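Demonstração por teleoperação

A demonstração por teleoperação é um método de ensino de robôs em que uma pessoa comanda o manipulador à distância enquanto o sistema regista posições, forças e imagens. Distingue-se do ensino cinestésico, no qual o operador conduz o braço com as próprias mãos. Ambos os métodos fornecem trajetórias para a aprendizagem por imitação.

A recolha pode decorrer em equipamento físico ou em simulação, com divisões mobiladas e uma garra de dois dedos paralelos. O ambiente Sirelberg, coordenado por Esther Nyaga, reúne quase 400 demonstrações em interiores simulados.
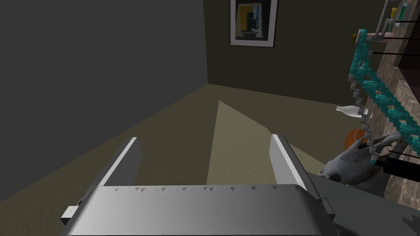

Quantas demonstrações são necessárias para ensinar uma tarefa?

O número depende da variedade de objetos e posições iniciais. No projeto Temba, uma tarefa de preensão simples exigiu 6 demonstrações por objeto.

Entre as limitações do método contam-se a latência do comando e a ausência de retorno tátil. Hnat Kuzmenko propôs excluir do treino as pausas do operador superiores a 3 segundos, critério adotado depois no protocolo Trornard.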